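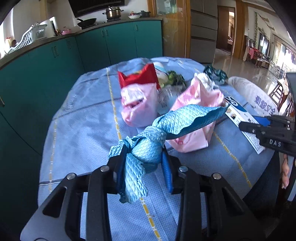
台所のテーブルで、結び目のある水色の布を挟む手持ちグリッパー

報道関係各位
2019年10月5日
Kundavance株式会社

Kundavance、一般家庭での手持ちグリッパー作業に関する実施指針の初版を公開

家庭用ロボットの学習データを扱うKundavance株式会社(以下、Kundavance)は、一般家庭の室内で手持ちグリッパーを使って行う作業記録について、実施者と協力世帯の双方が守るべき事項をまとめた「家庭内手持ちグリッパー作業実施指針」(以下、本指針)の初版を公開しました。本指針は本文9章と付属様式からなり、Kundavanceのウェブサイトから無償で入手できます。同業他社、大学、研究機関が自らの規程に取り込んで使うことも認めます。

公開の背景

手持ちグリッパーによる作業記録は、産業用ロボットの実験と違い、作業者が住宅に入って台所や居間で行うことが多くあります。対象となるのは布、袋、食品の包み、食器など、その家庭で普段使われている物です。柵で囲った区画も専用の作業台もなく、隣の部屋では家族が普段どおり過ごしている場合があります。

産業用ロボットには安全に関する規格が整備されていますが、人が手に持って動かすグリッパーはロボットアームに取り付けられておらず、そのまま当てはめられる条文は多くありません。撮影される室内の情報についても、個人情報の一般的な取り扱い規程だけでは、現場の作業者が判断に迷う場面が残っていました。

Kundavanceではこれまで社内の手順書で対応してきましたが、委託先が増えるにつれて、同じ作業でも現場ごとに扱いが異なる例が見られるようになりました。たとえば、テーブルに出ている食品を作業前に片付けるのか、そのまま置いておくのか。郵便物や印刷物に住所が見えるときは裏返すのか、記録後に画像を処理するのか。こうした点を文書として統一し、社外にも公開することにしました。

作成にあたっては、把持機構の設計を手がけるBandano株式会社(以下、Bandano)と、在宅での調査業務を請け負う株式会社Bornen(以下、Bornen)の協力を得ました。Bandanoは主に器具の点検と把持力に関する章を、Bornenは訪問の手続きと世帯への説明に関する章を担当しています。

本指針の章立て

第1章 目的と適用範囲
第2章 用語
第3章 協力世帯への説明と同意
第4章 作業場所の確認
第5章 器具の点検
第6章 対象物の取り扱い
第7章 複数人での作業
第8章 記録の保管と削除
第9章 不具合と事故の報告

主な内容

1 協力世帯への説明と同意(第3章)

訪問の前に、作業内容、記録される範囲、記録の利用目的、保管期間を書面で示し、同意を得ます。同意書は成人の同居者全員から取得します。未成年の同居者がいる場合は、作業中に在宅するかどうかを事前に確認し、在宅するときは作業場所に入らない時間帯を世帯と相談して決めます。

記録される範囲は部屋の名前だけで示さないこととしました。台所で作業していても、開いた戸口の先に居間や廊下が入ることがあるためです。実施者は器具を作業位置に構えた状態で試し撮りを行い、その画像を世帯に見せて了解を得てから本番の記録に移ります。世帯が写したくないと申し出た物や部屋は、移動する、布をかける、戸を閉めるなどの方法で範囲から外します。

同意は作業の途中でも撤回できます。撤回の申し出があった時点で器具を置き、その日の記録の扱いを世帯に確認します。理由を尋ねることはしません。

2 作業場所の確認(第4章)

テーブルなどの作業面は、ぐらつきがないこと、器具を両側から差し出しても縁の物が落ちないことを確認します。テーブルクロスが掛かっている場合は外す必要はありませんが、器具の先端で端を引っかけない位置で作業します。

火気を使う調理器具が同じ部屋にあるときは、すべて消火していることを実施者が目で見て確かめます。鍋ややかんに熱が残っている可能性がある場合は、世帯の方に確認し、作業者の動線から離れた位置であることを確かめてから始めます。配線は床面を横切らないように処理し、横切らざるを得ないときは養生テープで全長を固定します。

作業場所を過度に整頓しないことも定めています。普段の状態に近い環境を記録することは学習データの質に関わるため、安全と個人情報の面で支障のない物は、世帯の了解を得たうえで置かれたままとします。食品は、開封済みのもの、傷みやすいもの、世帯がその日のうちに使うものを作業対象に含めません。

3 器具の点検(第5章)

手持ちグリッパーは、使用の前後に次の項目を点検し、点検票に記入します。

・リンクの軸とねじに緩みや抜けがないこと
・把持面のパッドに剥がれ、裂け、汚れがないこと
・開閉の途中で引っかかりがないこと
・指を挟むおそれのある隙間に異物が入っていないこと
・取り付けたカメラの固定に緩みがないこと

ねじの緩みが見つかった器具は、その場で増し締めをしても当日の作業には使わず、予備の器具に替えます。パッドは食品に触れる作業と布や日用品に触れる作業で使い分け、兼用しません。パッドの清拭には、あらかじめ世帯に成分を示した薬剤だけを使います。

4 対象物の取り扱い(第6章)

布類の作業では、結ぶ、ほどく、畳む、持ち上げるといった動作の前に、対象物の持ち主を確認します。世帯の所有物を使う場合は、あらかじめ状態を撮影し、ほつれや染みがあれば世帯と一緒に確認します。キルティング地やニットのように表面に凹凸がある布は、パッドの溝に糸が掛かることがあります。引き抜かず、必ず顎を開いてから離します。

結び目をほどく作業では、器具で繰り返し引いてもほどけないとき、無理に力を加えず手でほどきます。その記録は「中断」として残し、成功の記録に編集することは認めません。失敗や中断を含めて残すことは、データの利用者に対する基本的な責任と位置づけています。

薄いビニール袋や透明の包材は、把持したときに内容物が偏って落ちることがあります。中身が入っている袋は、口の開き具合を確認し、テーブル面から高く持ち上げないことを原則とします。ガラス、陶器、刃物は初版の対象に含めていません。

5 複数人での作業(第7章)

同じテーブルで2人が器具を使うときは、開始前に担当する範囲と合図を決めます。一方が対象物を挟んでいる間、もう一方はその対象物の下に手や器具を入れません。受け渡しをする場合は、受け取る側が把持を声で伝え、渡す側はそれを聞いてから開きます。

器具を持っていない手の置き場所も定めました。作業中に素手がテーブルの上に出ていること自体は差し支えありませんが、もう一方の作業者の器具の可動範囲には置かないこととします。袖口の広い衣服、長いひもの付いた衣服、指輪と腕時計は着用しません。

6 記録の保管と削除(第8章)

記録した映像は、機微度に応じて3段階に区分します。人の顔や住所が読み取れるものは最も高い区分とし、処理が終わるまで社外に出しません。印刷物、包装、袋の文字は、それだけでは個人情報に当たらない場合でも、店舗名などから居住地域が推測できることがあるため、処理の要否を必ず確認する項目に加えました。ガラス戸、鏡、電源の切れた画面への映り込みも同様に確認します。

世帯から削除の求めがあったときは、受付の記録を残し、複製を含めて削除したうえで、完了を書面で通知します。すでに第三者に提供したデータについては、提供先に削除を依頼し、その回答も世帯に知らせます。

付属様式

本指針には2種類の様式が付属します。様式Aは協力世帯向けの説明書兼同意書、様式Bは作業者が使う点検票兼作業日誌です。様式Aは日本語版のほか英語版と中国語版を用意しました。いずれも書き換え可能な形式で配布しており、社名や連絡先を変更して使用できます。

試行と修正

9月に、Bornenの作業者が協力世帯の住宅で本指針の草案を使って作業を行い、記入に手間のかかる項目や解釈の分かれる表現を報告しました。これを受けて、点検票の記入欄を使用順に並べ替え、試し撮りの確認を口頭から署名に改めています。また、草案では「作業に関係のない物はすべて片付ける」としていた箇所を、現在の第4章の記述に改めました。片付けが世帯の負担になり、物を元の位置に戻す際の取り違えも起きたためです。

コメント

本指針の取りまとめを担当したKundavance 実施基準担当 Shuk-fan Makのコメントは次のとおりです。

「住宅での作業では、私たちのほうが客です。器具の扱いに慣れた人ほど、台所を実験室のように使ってしまうことがあります。初版では、まず玄関を入る前から退出するまでの手順を一通り書き、現場で読んで意味が一つに決まる文にすることを優先しました。刃物や割れ物の扱いなど、まだ書けていないところもあります。使った方から、合わなかった条文を具体的に教えていただきたいと考えています」

適用と今後の予定

Kundavanceは、新たに契約する委託先に対して本指針の遵守を契約条件とします。既存の委託先については、次回の契約更新時から適用します。作業者は初回の訪問前に本指針に基づく講習を受け、2回の同行作業を終えてから単独での訪問を認められます。

改訂版では、割れ物の扱い、浴室など水まわりでの作業、ペットのいる世帯での手順を追加する予定です。意見や修正の提案は、ウェブサイトの専用フォームで受け付けます。寄せられた意見と対応の結果は、投稿者の氏名を伏せて公開します。

なお、本指針は法令や公的規格に代わるものではありません。本指針と法令または契約の定めが異なる場合は、法令または契約の定めに従ってください。

各社の担当範囲

Kundavance株式会社:全体の取りまとめ、第1章、第2章、第4章、第6章、第8章、様式B
Bandano株式会社:第5章、第7章、第9章のうち器具の不具合に関する部分
株式会社Bornen:第3章、第9章のうち事故の報告に関する部分、様式A

本件に関するお問い合わせ

Kundavance株式会社 実施基準担当
お問い合わせは、当社ウェブサイトの報道関係者向けフォームからお願いいたします。掲載写真の使用を希望される場合も、同じフォームからお申し込みください。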